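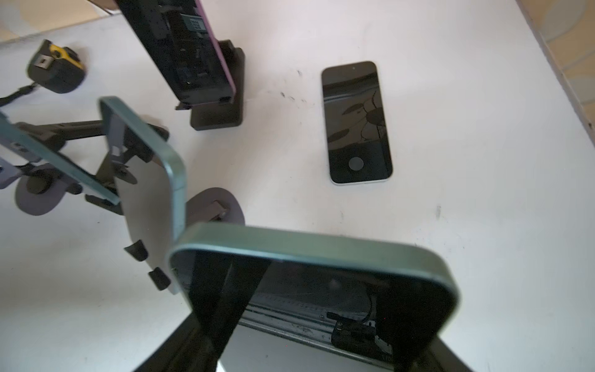
Eimear Fahy wants to know why the gripper on the phone cell keeps letting go of housings when nobody has touched the program. Fair question. Thread.

Short version: fingers. It's nearly always the fingers. The arm is fine, the Dronus controller is fine, everybody blames the controller.

The housings are held by the two fingers, one of them reaching into the open interior. So any grease on the finger faces and the thing slides. Wiped both down this morning with a lint free cloth and a bit of isopropyl. Left them a few mintues before running.

Then the zero. Close fully, read the position, should say 0. Ours said 2. Doesn't sound like much. On a part that thin it's plenty.

Took the finger screws out, cleaned the seats, back in, snug, re-zeroed. Reads 0 now. Marked the heads with paint pen so I can see if they creep.

Grip force had been bumped up to 83 by someone on lates. Please don't. It flexes the housing and then it pops off anyway. Back to the Tostus default and locked.

Holder next. Jointed arms on those go slack if you keep nudging them. Tighten from the base joint upwards, last one last. If you do the end joint first you'll be chasing it all day.

Wrist camera: wipe the lens, check the plug, run the Skandura check. Passed second go. First go I'd left the lamp off, my fault.

Reply to a DM: yes the tabletop wants wiping as well, specks confuse the part finder. Plain water, no spray near the camera.

Ran 190 picks after all that. 2 drops, both in the first ten, none after. Counter stands at 2401 since the last finger change so a new pair is going on the order anyway.

Matić sheet for the screw torque is taped inside the cabinet door. Use teh sheet. Not your wrist.

Next look at it in April, sooner if the paint marks shift. Eimear, shout if it drops another one.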